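Speaker notes: Sorting the brick bin
Talk for the February evening session, Vandport Family Library
Speaker: Nataša Golob

Slide 1. Title

Wait for the back rows to sit down. Thank Azra Nikolovski for the room and the loan of the tables. Say the talk runs 40 minutes with questions at the end, and that the handout has the bin sizes on it so they don't need to write them down.

Slide 2. Where the bricks came from

Our play room took in donated building bricks for years without a system. Everything went into two blue totes under the window. Last winter we emptied both totes and sorted the lot. The total was 1,685 pieces, counting a stack as however many bricks were in it. Panagiotis Dimitriou did the final tally and I did the first one. We disagreed by 60 and went with his.

Pause here. People usually ask whether we counted the broken ones. We did, then took them out.

Slide 3. What the problem was

Children could find big pieces and couldn't find small ones. Small pieces go to the bottom of any deep container. A child who wants one small brick will tip the whole tote over, and then the floor is covered and it's time to go home.

The other half of the problem was stuck bricks. A lot of what came back to the totes was still joined in twos and threes. Staff would pull some apart at closing time and leave others, depending on who was on. There was no rule.

Slide 4. Sort by size first, color later

Most people start with color. We did too, and gave up on it by lunch. Reasons to give:

Finding a red brick in a pile of mixed colors is easy. Finding a four-stud brick in a pile that is all red is slow.

Mixed-color stacks don't have a color, so you have to take them apart before you can put them anywhere.

Size is something a four-year-old can do by hand, by holding one brick against another. We put a sample brick on the front of each bin and they match to that.

Go slowly through this one. If somebody says their school sorts by color and likes it, fine. It works better with a small collection and with older children.

Slide 5. The table pass

Explain the table pass before showing anything. You take a handful out of the tote and spread it on a bare table with gaps between the pieces. Don't work from a heap. A handful is enough. Standing bricks, tipped bricks and stacks lying on their side all stay the way they landed until you get to them.
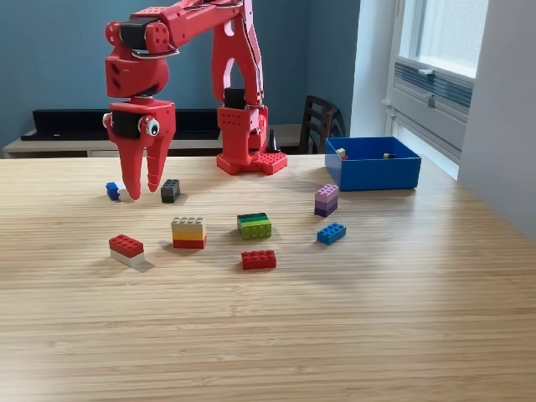
Work from the front edge toward the back. Loose bricks go first since they need no work. A 2x4 goes straight to the 2x4 bin, and a four-stud brick goes to the small bin. What you have left on the table is stacks, and you can see at once how much pulling apart there is to do.

Two-brick stacks are quick. Three-brick stacks take longer because the middle one doesn't give you much to hold. Start at the top and take off one brick at a time. Pulling from both ends leaves you with a pair still stuck together about half the time, and you don't choose which pair.

Demonstrate with the stack in my coat pocket. Remember to take it out of the coat before the talk.

Slide 6. Tools

We bought a plastic separator from Praltier and another from Geltlow. Both work. The Geltlow one has a longer handle and is better for adults. Keep one on a string at the table, or it ends up in the bins.

No teeth. Say it to the adults as well.

No butter knives either. They leave a nick on the edge, and after that the brick scratches.

Slide 7. Bins

Shallow trays, one layer of bricks deep if you have the shelf space. Ours are from Vlachou and have a lip at the front. Ásdís Bundgaard's room uses cutlery trays and they do just as well for less money.

Put the small bricks on the top shelf and the 2x4s at the bottom, where the weight should be. If you have children under three in the room, the small bricks need a lid and a shelf they can't reach.

Slide 8. Closing routine

Read out our routine as it is on the wall:

Finished builds go on the display shelf until the next session.
Stacks go in the stack tray.
Loose bricks go in the matching bin.
Floor check, under the radiator too.

The stack tray is the part I would keep if I could only keep one. It means no child has to pull anything apart at closing time. The next morning somebody does the table pass on whatever is in it.

Slide 9. What we would change

The trays should have been clear. We should have washed the bricks before sorting them, and we had to handle them all again in the spring.

Labels with words were a waste for our age group. Sample bricks glued to the front were better, though two have been picked off.

Slide 10. Questions

Handouts are by the door. Spare separators are in the box next to them, please return them. Azra needs the tables folded by 8:30.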